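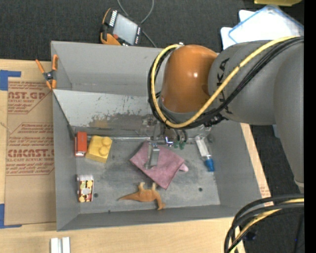 Xinyi Fang

April 11, 2020 | By Xinyi Fang

Figure 1. Robot arm over a grey metal bin on a wooden table, seen from above.

4. Anniversary posts written on the road

We began with 1,000 posts from personal blogs kept by married couples who travel in caravans, vans or converted buses. Once duplicates and reposts had been taken out, 723 were left, written by 97 couples, and these make up the set used in the rest of this section. They were a pleasure to read! Many run to several pages, and the best of them wander happily from the wedding day to a blocked sink and back again.

We expected the posts to dwell on the wedding itself. Most give it a line or two, often a joke about the weather or the cake, and then move on to the year just gone. Couples write about where they slept, what broke, who cooked, and which arguments they can now laugh about. One pair, writing from a campsite near Gatow, spend four paragraphs on a leaking roof hatch before they mention that it is their anniversary at all. It is one of the warmest pieces in the set.

The wording changes with the years. In early posts the writers tend to say "my husband" or "my wife" a great deal, as if trying the words out. Later posts use first names and family nicknames, and "we" takes over almost completely. Children, where there are any, tend to arrive in the middle of a paragraph – usually because they have interrupted it – and several couples let them choose the photographs.

Other travellers matter far more than we had guessed. Chance meetings at a shared water tap or a laundry turn up again and again, and some grow into friendships that last through later posts. Jucélia Caldeira, who coded the posts with me in Ultia, suggested a separate label for these meetings after our first week in January. It was a wonderful idea, and it changed how we read everything that followed. We had been filing them under "places", where they sat awkwardly beside car parks and viewpoints.

Some care is needed with all this. Couples who blog are fond of telling stories, and a bad year may simply go unwritten. We found gaps in several blogs and have not tried to guess what they mean. Section 5 turns to the comments left by parents and old friends, which sometimes give a rather different account of the same trip.

Get new papers by email. Enter your address to join our newsletter. You can unsubscribe at any time.

Related items
Sharing a small kitchen: couples and chores in caravans
Wedding albums in the age of the phone
Letters home from long family trips
Who takes the picture? Parents and holiday photographs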